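29 March 2019
By the Wutwood support desk

Wutwood Practice Rooms: common questions

What is a practice room?

It is a simulated space in which you can try out a two-finger gripper before you run anything on a real arm. You load a room, choose the objects and drive the gripper by hand or from a script. The base package comes with 16 rooms. Most are plain boxes in a single colour, with no markings on the walls.

Do I need my own robot?

No. Everything runs on an ordinary desktop computer. If you do have an arm, you can export your script and run it through the Varkska controller, which is sold separately.

Which objects are included?

The standard library holds 2487 objects. They are sorted by size and not by use, so a bowl may turn up next to a garden tool. You can pick them yourself or let the program choose. Customers on the Jurport plan can also add their own models, up to 1000 per account.

What will I see when a room opens?

The usual view looks out past the gripper fingers towards the objects. In the pink-red room below, the fingers are open and empty, and a small metal object with a dark red tip is above the gap between them. A thin dark stick is further left, and there is a blue speckled dish in the upper right corner.

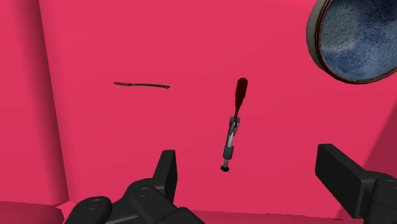 Why are the objects floating?

Gravity is off by default when a room is first loaded. You can turn it on under Room, then Physics. Objects without a floor or shelf beneath them will then fall, so set their starting places first.

Can I change the wall colour?

Yes. Any flat colour can be used. A strong contrast with the object makes the edges easier to pick out, both for you and for a vision script. Patterned walls were added in the February update.

How many attempts can I save?

Each project stores 2000 attempts. After that the oldest are overwritten unless you have locked them. Locked attempts still count towards the limit.

Will a grasp that works in the room work on my arm?

Not always. Weight and friction are set to standard values, and your own parts may differ. Enter measured values where you have them and run the first real attempts at low speed.

How do I cancel?

Go to Account, then Plan. Cancelling takes effect at the end of the month you have paid for. Customers who bought through Vasiliauskas should contact them directly, as we can't change those orders.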